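Deltari Open Courses
Home | Units | Readings | Glossary | Search

Unit 5 handout: How a message finds its way

We finished last time with the telegraph, and with the clerk at the imagined town of Trollport copying out each message by hand before passing it down the line. Hold on to that clerk! Almost everything in this unit is a faster version of the same job.

Start with the problem. Suppose Trollport wants to talk to Bruden, and there's one wire between them. Easy. Now add more towns and let every town talk to every other. With 37 towns you'd need 666 separate wires (37 times 36, divided by two – try it on paper, it's a lovely little sum). So you stop joining everybody to everybody, and you join them to a place in the middle that can pass things along.

Two ways of sharing a wire

The old telephone answer was to reserve a path. You call, the exchange joins your line to the other line, and the path is yours until you hang up, including all the time you spend saying nothing. This is circuit switching. It gives a steady connection, and it wastes a lot of wire.

The other answer is to chop the message into pieces, put an address on each piece, and let them share the wire with everybody else's. This is packet switching, and I still think it's one of the great ideas of the last century. Pieces may travel by different roads. They may arrive out of order. The far end sorts them by number and asks again for any that went missing.

A worked case

Trollport sends Bruden a letter of 2000 characters. Each packet can carry 65 characters of the letter, plus its address label. 2000 divided by 65 is 30 and a bit, so we need 31 packets, and the last one carries only 50 characters. Packet 12 gets lost. Under the rule we're using in this course, Bruden asks for packet 12 alone and the other 30 stay where they are. Compare the telegraph, where a bad line could mean sending the whole thing over.

Switches and routers

People mix these up all the time, so let's be careful. A switch joins machines on the same local network. It learns which address lives behind which port by watching the traffic come in, and it keeps that in a table. A router joins one network to another and picks the next step toward a distant address. The box many of us have at home does both jobs, and usually handles the wireless as well.

When a switch sees an address that isn't in its table yet, it sends the message out of every port except the one it came in on. This is called flooding, and it sounds crude, but the reply teaches the switch what it needs to know!

For next time: read the Semeniuk chapter up to page 209, then redo the worked case with two lost packets. Bring your sketch of the wires for five towns. 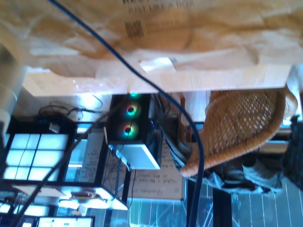
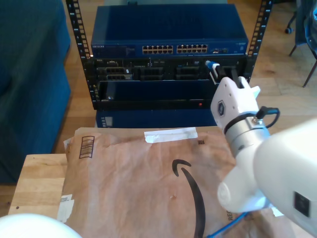
Second picture: a rack-mounted switch, with two banks of twelve Ethernet ports.

Related handouts
Unit 4: Telegraph lines and the relay clerk
Unit 6: Addresses, names and who keeps the list
Problem sheet: counting wires

Contact the course office | Copyright Deltari Open Courses | Back to top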